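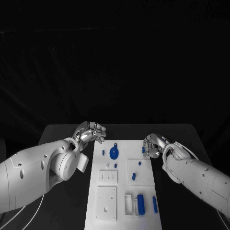 An assembly board is a flat working surface on which small parts are held in set positions while they are sorted, fitted together or checked. The parts usually sit in fixture plates, which are shaped pieces fastened to the board or laid loosely on it. Boards of this kind are used in light manufacturing, repair shops and technical schools.

Layout

Most assembly boards are rectangular and longer than they are wide. The long side may run along the edge of the bench or away from the worker. In the second arrangement, the parts needed first are commonly kept at the near end. Boards meant for work with both hands tend to leave open space on either side.

Fixture plates

A fixture plate has pockets, slots or pegs that match the outline of a part. Plates may be cut from sheet material, molded or printed. A shallow pocket makes a part easier to pick up, while a deeper one keeps it from shifting when another piece is pressed onto it. Plates that wear out can be replaced without changing the board.

Color

Boards and plates are often made in a pale color, with the parts in a contrasting one. Blue on white is a common choice. An empty pocket or a part turned the wrong way is then easier to spot. Dark, dull table surfaces are used under pale boards to cut down on glare.

We use cookies to improve your visit. By continuing to browse, you accept our cookie policy. Accept | Settings

Use in training

The Reltivum workshop course, written by Maya Tannous and Arūnas Navickas, gives each student one board and 100 parts. Students first place the parts by hand, then repeat the job with the plates in a different order. A later version, known as the Grecu layout, added 2 spare plates for parts that fail inspection.

Care

Boards are wiped with a damp cloth and stored flat. Chips and dust in the pockets can keep a part from seating fully, so plates are brushed out between batches.

See also: Workbench; Jig; Kitting tray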